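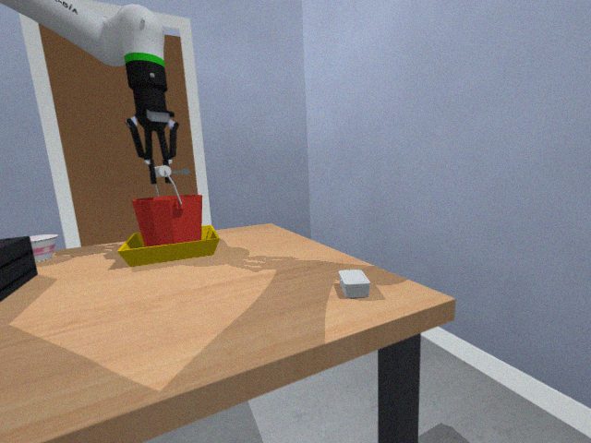 Annunziata Gentile

Oral History Workshop: Getting People to Talk (and Keeping Quiet Yourself)

OK, so last time we did paperwork and consent forms, and I promised you the fun part. These notes cover most of what I'll say in class, plus a few things I always run out of time for. Print them if you like to scribble, I've left you wide margins.

Before the interview

Do your reading, but don't overdo it. When I started on the Drustham project I spent weeks on the mill records before I talked to a single weaver, and I walked into my first interview knowing far too much. My poor narrator would start a story and I'd finish it for her! I have the tape. It's awful. I play it every year and you'll hear it in the second half of class.

What you want is enough background to follow along. Know the names of the streets, the big employer (in Drustham that was the Pisov mill), when the mill closed, and a few of the words people used on the job. If your narrator says "the pickers" and you think she means fruit, you're going to lose ten minutes.

Call the day before. Tell them how long you'll be there and mean it. I say 90 minutes, and then I stop at 90 minutes even if we're having a lovely time, and ask if I can come back. People over eighty get tired and they're usually too polite to say so.

Where to sit

Kitchens are wonderful for stories and terrible for sound. The refrigerator hums, the clock ticks, somebody runs a faucet. I've got an entire interview with a retired Ferraro bus driver where the loudest voice belongs to a parakeet. If you can get them into a bedroom or a carpeted living room, do it, but if the person is only comfortable at the kitchen table, then the kitchen table it is. Ask if you can unplug the fridge, and put your car keys inside it. You won't be able to drive away without opening the door and remembering to plug it back in. (I stole this trick from a radio person and I'm very proud of it.)

Sit at the corner of the table instead of straight across. You can both look away that way, which helps more than you'd think when the talk gets hard.
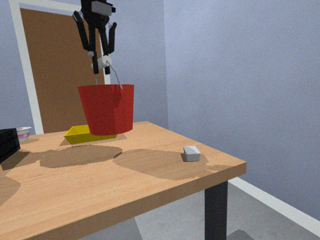 Handout 4, page 2

Opening questions

Start with something easy that takes more than one word to answer. "Where were you born?" gets you the name of a town and then silence. Try "Tell me about the house you grew up in." Everybody can do that one. They'll walk you through the rooms and you'll meet the whole family along the way.

Other openers I like:
What did the street sound like in the morning?
Who was up first in your house?
What was supper on an ordinary night?
How did you get to school?

Stay away from "What was it like?" I know, I know, we all ask it. It comes out of my mouth too. But it's a huge question and most people shrink it down to "Oh, it was fine" or "We didn't have much but we were happy." You'll hear that last sentence so often. Write it down, smile, and then ask what they didn't have.

Follow-ups

This is where the real work is, and you can't script it. Listen for the thing they skip over. Trinity Montoya took this class a few years back and she was interviewing a woman who'd worked at the Pledik cannery for 31 years. The woman said, "And then after the trouble I moved to labeling," and kept right on going about labels. Trinity let her finish about the labels! Then she said, "You mentioned the trouble." And waited. What came next was a strike that isn't in any newspaper we've been able to find, and it's the best stretch of tape in our whole collection.

Two lessons there. She used the narrator's own word. She didn't say "the conflict" or "the strike" or whatever she'd guessed it was. And she didn't interrupt to get at it.

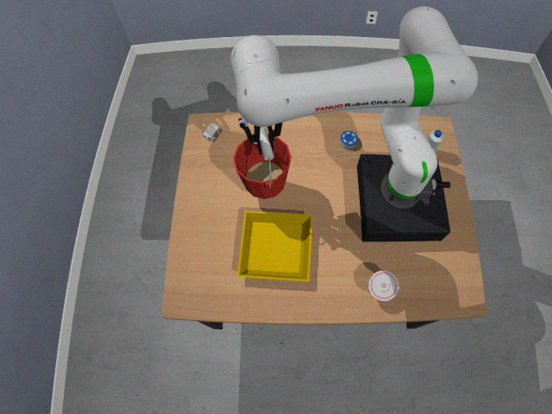
Silence is the other half of this. Count slowly in your head if you have to. I get to seven or eight before it feels unbearable, and people very often start up again right when I'm about to crack. If you jump in with a new question you've told them the last answer was long enough. Nod instead of saying "mm-hm," too. Your transcriber will love you, and your transcriber is going to be you.

When it gets upsetting

It may. Don't panic and don't change the subject for your own comfort. Ask, "Would you like to stop for a bit?" and let them decide. Lots of people say no, keep going. If they say yes, turn the recorder off where they can see you do it. Anything said while it's off stays off, even if it's gold. I've had to sit on some gold.

Dates and memory

People get dates wrong all the time, and so do I. I've got narrators who put the Drustham flood in April and others who'll swear it was August. Please don't correct them on tape! You can ask what else was going on then, if school was out, if there was a baby in the house yet. You'll sort out the calendar later in your notes, and the mix-up itself may tell you something. Half the people who said August had just started at the mill that summer, so for them everything big got pulled toward that month.

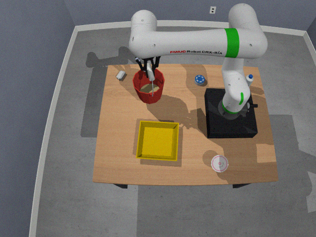

Photographs and objects work better than date questions anyhow. Ask them ahead of time to dig out a few things. Just remember that the recorder can't see, so you have to say out loud what you're holding: "So this is your pay envelope, and there's writing on the back." You'll feel silly. Do it anyway.

After

Label the file before you leave the driveway. Name, place, your initials. Then write your field notes that same evening, while you still remember that she pointed at the window when she said "over there."

We have 170 interviews in the archive now and I can tell you exactly which ones came in without field notes, because those are the ones I have to listen to all over again.

For next time

Record a practice interview of 20 minutes with somebody you don't live with. Transcribe any 2 minutes of it, every word, including your own questions. Bring the transcript and a pencil. Read chapter 4 in the packet as well, the part on leading questions, and mark any in your own transcript. I find mine with no trouble at all, so don't be shy about yours.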